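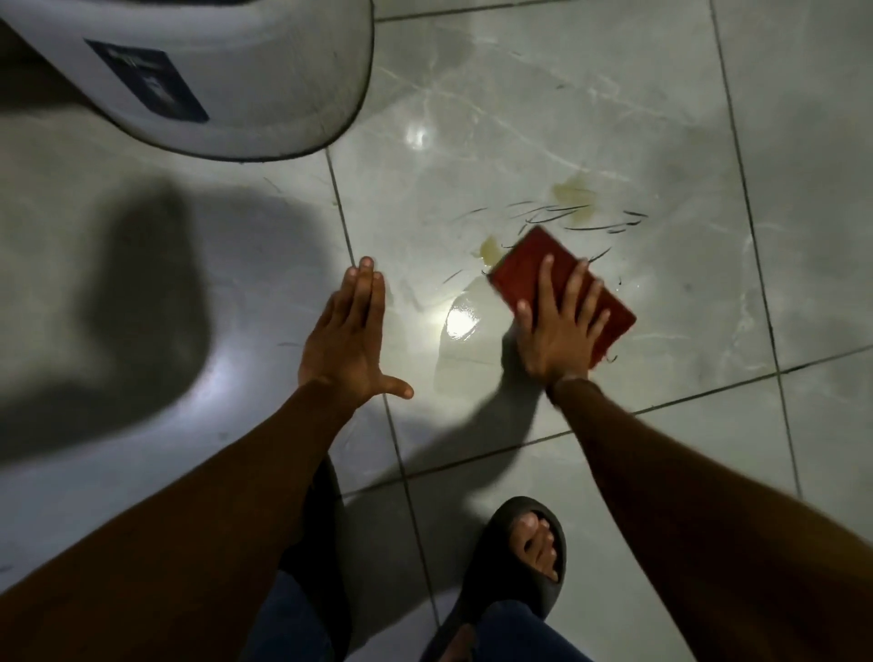
Getting Grey Grout Clean Again (and Keeping It That Way)

I love cleaning grout. There, I've said it. I know most people would sooner defrost a freezer with a teaspoon, but there are few jobs in a house where you can kneel down for half an hour and see a line of fresh colour creeping along behind your brush. If you've got a tiled floor and the lines between the tiles have gone the colour of old tea, this page is for you.

I've written it with bathroom and hall floors in mind, the sort with big tiles and fairly narrow joints. It works just as well in a kitchen, though you'll have grease to deal with first and I'll come to that.

Find out what your tiles are

Please do this bit before you buy anything! A lot of modern floors look like marble and are in fact porcelain or ceramic with a pattern on the surface. A lot of older floors look like marble and are marble. The two want very different treatment.

If you have a spare tile in the shed or under the stairs, turn it over. Porcelain and ceramic have a plain, even back, often with a grid or ridges moulded into it. Real stone has its veins running right through to the back and along the cut edge. No spare? Look for a chipped corner, or lift the metal strip at the doorway and peer at the edge with a torch. On a patterned tile you'll also start to find repeats, the same squiggle turning up again a few tiles over, sometimes turned round by half.

If it's real stone, keep vinegar, lemon juice and limescale remover well away from it. They eat into the polish and leave dull patches that you can't wipe off. Use a cleaner made for stone and skip to the section on drying.

If you don't know and can't find out, treat it as stone.

What you'll need

A stiff nylon grout brush, the narrow kind with a V-shaped head
An old toothbrush for corners
Bicarbonate of soda
Washing-up liquid
A measuring jug
Two buckets
Four or five cotton cloths (old pillowcases cut up are perfect)
Something soft to kneel on
Rubber gloves

You don't need a wire brush. Put the wire brush back. It scratches the tile edges and drags the grout out of the joint, and then you have a different weekend ahead of you.

I use a Doneck brush that I've had for years and the bristles have hardly splayed, but any stiff nylon one will do the job. Do check that the head is narrower than you think you need. Most of the ones sold for showers are far too wide for a floor joint and you end up scrubbing the tile and polishing the dirt.

Sweep, then sweep again

Grit is the enemy on a glossy floor. Take up the bath mat, move the bin and the scales, and anything else that's standing about, and sweep from the far corner to the door. Then go along the skirting and round the foot of the toilet and basin with the toothbrush, dry, to flick the fluff out. After that I go over the whole lot with the vacuum, using the soft brush head and not the hard one.

In a kitchen, add a wash at this point: a bucket of hot water with a good squirt of washing-up liquid, then a plain water rinse. Paste doesn't do much against a film of cooking fat.

Try a small patch

Pick a joint behind the door. Do the full method on a length no longer than your hand, let it dry overnight and look at it in daylight. You're looking for two things. Has the grout gone powdery or come away on the brush? And is the tile beside it still as shiny as the rest? If both are fine, off you go.

Mixing the paste

Tip bicarbonate of soda into a bowl, add a teaspoon of washing-up liquid, and stir in warm water a spoonful at a time until it's like thick yoghurt. It should sit on the joint without running. Make small batches, as it goes stiff and lumpy if you leave it standing.

People will tell you to pour vinegar on top for the fizz. The fizz is great fun and I completely understand the appeal, but the two mostly cancel each other out, and what's left is slightly salty water. Your arm does more.

One rule I won't bend on: if you've used bleach on the floor recently, rinse it well with plain water and let it dry before you use any other product. Never put bleach together with vinegar, limescale remover or anything with ammonia in it. The fumes are dangerous and a bathroom is a small room to be kneeling in. Open the window whatever you're using.

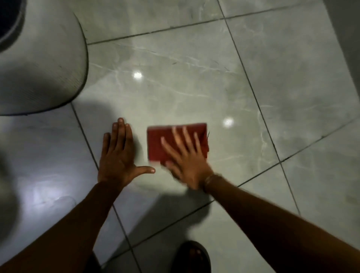 Scrubbing, one joint at a time

Start in the corner furthest from the door. Spread paste along a stretch of joint as long as your arm and leave it for five minutes. While it sits, paste the next one along. By the time you've done that, the first is ready.

Scrub along the joint, with short strokes and a light hand. Pressing hard just flattens the bristles so that the tips never reach the bottom. You want the tips flicking. When the paste turns grey or brown, wipe it up with a damp cloth, rinse the cloth in bucket one, wring it out, dip it in bucket two, and wipe again. Bucket one gets filthy almost at once (very satisfying) and bucket two stays clean enough to be useful. Change both when you can't see the bottom of the second.

Where two joints meet there's nearly always a darker spot. Use the toothbrush there, in little circles.

Give yourself a limit. I set the timer on my phone for 30 minutes and stop when it goes, even if I'm enjoying myself, and I usually am. Knees and wrists complain the next morning and never at the time. A small bathroom takes me two of these sessions with a cup of tea between them.

Round the toilet and basin

The seam where the toilet meets the floor needs a slightly different approach. If it's sealed with silicone, don't scrub it with the grout brush. A cloth wrapped round one finger and dipped in warm soapy water is enough. If there are black specks in the silicone that won't move, they're growing inside it, and the answer is to cut the old bead out and run a new one. That's a nice little job for another day and much easier than it looks.

If the joint by the toilet is always damp while the rest of the floor dries, stop cleaning and find out why. Put a sheet of dry kitchen paper round the base at bedtime and look at it in the morning. A wet mark wants a plumber before it wants a brush.

Rinse more than you think you should

Bicarb leaves a white bloom if you don't get it all up. When you've finished the last joint, go over the whole floor with plain warm water and a clean cloth, then do it again with fresh water. I pour 300 ml at a time from the jug into the second bucket and top it up as I go, which keeps me from flooding the place. Grout drinks water, and you don't want to give it more than it needs.

Drying

Buff the tiles with a dry pillowcase. I do this on my knees, but my neighbour Yolanda Marulanda does hers standing up with a cloth under each foot and the radio on, and her hall gleams. Then leave the window open and keep off the floor for a few hours if you can manage it.

Don't judge the colour yet! Wet grout always looks darker, and I've had people ring me up quite crestfallen in the afternoon and delighted by breakfast.

If it's still patchy

Do the stubborn bits once more. Some stains come up on the second go, especially by the door where everybody treads.

If that makes no difference, the colour has gone for good and you can put a new one over it. Grout pens are fine for a few short lines. For a whole floor I'd go for a bottle of grout colourant with a small brush. I used Nudico in shade 754, a mid grey, on my own bathroom floor, and the lines came out beautifully even after two coats. Whatever you buy, go a touch darker than you fancy. Very pale grout on a floor is lovely for a fortnight.

Wipe colourant off the tile face as you go, with a cloth that's barely damp. Once it has dried on a shiny tile you'll be picking at it with a fingernail.

If bits of grout are loose or missing, clean first, then rake out the bad stretch and regrout it. Eliécer Escobar, who tiled our downstairs and has the patience of a saint, taught me to mix far less than seems sensible, and I still mix too much every time.

Sealing

Cement grout likes a sealer and most floors never get one. Wait until the floor is bone dry, a full day at least and two in winter. Run the sealer along the joints with a small brush or the roller that comes with it, leave it for as long as the bottle says, and wipe the extra off the tiles before it goes sticky. Epoxy grout doesn't need sealing at all. Drip some water on the joint: if it sits there in a bead, you've either got epoxy or somebody has already sealed it, lucky you.

I redo ours every April, when I can have the windows open all day.

Keeping it nice

Sweep often and mop with very little in the bucket. Too much floor cleaner leaves a sticky film, and the film is what holds the dirt in the joints. A teaspoon of washing-up liquid in a full bucket is plenty. Change the water halfway, dry with a cloth, and hang the bath mat over the side of the bath so it doesn't lie there damp.

We have a dog, Tello, who comes in from the garden with most of the garden attached, so I do a quick once-over of the hall joints with a dry brush when I'm waiting for the kettle. It takes no time and I'm convinced it's why I haven't had to do the full scrub there for ages.

Wash the brush in hot soapy water when you're done, and stand it bristles up to dry.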